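Filed under: Get Involved / Open Days
Print this page | E-mail this page

I'm looking for 6 people to come try our robot arms at the Wurkerico open day in March! No experience needed, just curiosity (and a little patience).

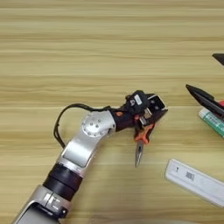 Pliers in the gripper at our Chevalier bench.

You'll get 25 minutes at the table with me, then coffee and a chat about how it went. I'd love to hear from teachers, tinkerers, retirees, whoever!

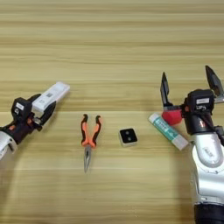 Write to the Wido desk by January 3, 2022 and tell me a bit about yourself.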